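## Robots in the canteen kitchen

The Trullberg canteen washes around 3,000 pots and dishes in a working day. Part of that work is now automated, meaning a machine does it without a person guiding each move.

A robot arm has joints, like your shoulder, elbow and wrist. A motor turns each joint. A computer tells the motors how far to turn.

Simin Heydari used to wash pots for 5 hours a day. Now she does it for 2. In the other hours she checks the machines and helps the cooks. She had to learn new skills, and her training began in September.

Arms have to practise too. Pots are hard to hold, so they start on a small play kitchen.

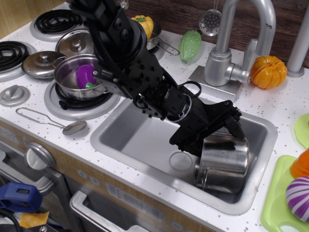 *The gripper at the rim of a steel pot in the toy sink.*

**Gripper:** the part of a robot arm that holds things.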